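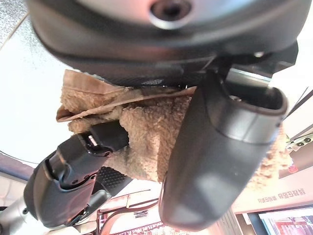

A towel is the easiest load there is, according to one comment on the last version of this section, and anyone who can close two fingers can skip straight to section 6. We left the comment up. We also left the towel test in, and it still comes before anything hard or heavy.

5. Setting the grip for cloth

The Brendden hand was sold to us as ready for soft goods out of the box. We have built three arms around it in the Halás workshop and have yet to see that happen. Treat the factory grip profile as a starting point and assume it is wrong until your own bench says otherwise.

You will need: the assembled hand on its wrist, a controller running Zutance, a small screwdriver, a lint-free rag, a steel rule, and one terry towel. Pick a towel with loops, hems and some wear. A flat cotton napkin will pass every test below and teach you very little.

CAUTION: Keep your fingers out of the hand whenever the controller is powered. The stop button in the Zutance window is software. Use the switch on the bench supply.

5.1 Check the rubber pad

1. Power down at the bench supply and wait for the controller light to go out.
2. Open the fingers by hand. If they will not move, go back to section 4 and find out why. Do not force them.
3. Check that the bumpy side of the pad faces the other finger. The backing is smooth, and with the pad reversed a towel slides out as soon as the arm tilts.
4. Press each corner of the pad. A lifted corner will catch loops and peel.
5. Wipe the bumps with the dry rag. Cleaning sprays leave a film. The kit leaflet recommends one anyway.
6. Snug the small screws on the jointed finger. Stop when they stop. The plastic strips easily.

Note: Lint packs down between the bumps and is hard to see on black rubber. Brush it out before you blame the grip value.

5.2 Set the opening and the closing limit

1. Power up and open the Hand tab in Zutance.
2. Jog the hand open and measure between the pad and the opposite finger. For towel work we use 23 mm plus whatever the bunched cloth needs to go in without being pushed.
3. Set the closing limit to 572. The units are whatever Zutance says they are. The help page calls them "force counts" and does not say how they relate to force.
4. Close the hand on nothing and watch the reading settle. If it hunts up and down, lower the speed before you touch the limit.
5. Set the hold timer to 3000 ms. Anything shorter has given us "grip confirmed" messages over cloth that was already on its way to the floor.

CAUTION: Do not raise the limit to cure a slip. Check the pad first, then how the cloth was presented. A higher limit strains the finger joints, and the motor gets hot.

5.3 Towel test

1. Bunch the towel loosely and hold it up between the fingers from the side, with your hand clear of the closing path.
2. Close from the keyboard. Do not use the auto-close option. It triggers on shadows.
3. Look at where the cloth has gone. Some will push up toward the housing above the fingers, and flaps may stick out past either side. A flap is fine. A fold pulled into a joint is not: open the hand, power down, and clear it by hand.
4. See what the pad is touching. A hem is flatter than the loops next to it and grips differently, so a pass on the hem alone does not count.
5. Raise the arm slowly, tilt it both ways, and lower it again.
6. Repeat 100 times, bunching the towel fresh each time. Write down every drop, including the ones you think were your fault.

Note: Plondero, the add-on that scores grips from the wrist camera, will offer to do the writing down for you. Run it if you like, but keep the paper sheet going beside it. On our second arm it scored several dropped towels as held, apparently on the strength of a hem still hooked over one finger.

5.4 If it fails

Cloth slides straight down: pad reversed, dirty or worn.
Cloth twists out on tilt: bunch is off center. Present it again before changing any setting.
Hand opens by itself: the hold timer has gone back to its default. Zutance does this after an update, so check it every time.
Grip confirmed with the hand empty: redo 5.2 from step 4.

Save the profile under a new name. The button marked Save overwrites the factory one without asking.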